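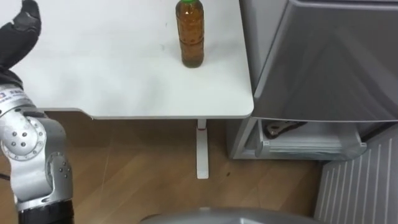 Why Plastic Bottles Have Ridges, and Why Cold Drinks Stay Cold

A drink bottle is a container with two jobs. It must hold liquid without leaking, and it must keep its shape when it is gripped, stacked or stood on a table. A refrigerator has one main job, to move heat out of a closed space. This page covers both.

The bottle

Most clear drink bottles are made from a plastic called PET. The factory starts with a small, thick tube known as a preform. The preform is heated until it is soft, placed inside a metal mold and blown up with air, in the same way that air fills a balloon. The plastic presses against the inside of the mold and copies its shape.

If the mold has grooves, the bottle comes out with ridges. A ridge is a bend in the wall, and a bent wall is stiffer than a flat one. You can test this with a sheet of paper. Lay it across two books and it sags in the middle. Fold it into pleats, like a fan, and it will hold up a pencil.

Some bottles also have a waist, which is a narrower part that fingers can close around. Raised patterns add grip.

The cap

The inside of a screw cap has a spiral track called a thread. The neck of the bottle has a matching thread. Turning the cap pulls it down until it presses on the rim and makes a seal. Cap color does not affect the seal. Companies choose colors so that people can tell one drink from another.

The refrigerator

A refrigerator does not make cold. It removes heat. A liquid called a refrigerant runs through a loop of pipe. Inside the cabinet it turns into a gas, and this change takes in heat. A pump called a compressor squeezes the gas, which makes it hot. The gas then gives up its heat to the air of the room and becomes a liquid again – and the loop repeats.

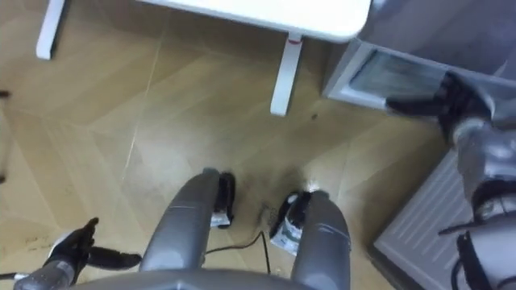
The heat has to go somewhere, so a refrigerator needs moving air near its hot parts. On some models the air passes through a grille at the bottom. A grille is a panel with slats and gaps. Dust in the gaps slows the air down, and the compressor must then run longer.

Cold air is heavier than warm air. When the door opens, cold air slides out near the floor and warm air comes in higher up. The door should be closed as soon as the drink has been taken out.

Try it: two bottles of tea

You need two full bottles of tea, a table, a refrigerator and a thermometer. Ask an adult before you start.

1. Stand both bottles on the table until they are at room temperature.

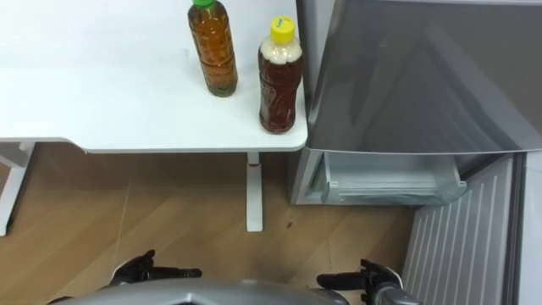 2. Put one bottle in the refrigerator and close the door. Leave the other on the table.

3. Wait 30 minutes. Open both bottles, measure each one and write down the numbers.

4. Replace the caps and repeat after another 30 minutes.

The chilled tea loses heat quickly at first and more slowly later, when the difference between the tea and the air around it is smaller.

Words to know

Preform: the small tube a bottle is blown from.
Refrigerant: the material that carries heat around the loop.
Compressor: the pump that squeezes the gas.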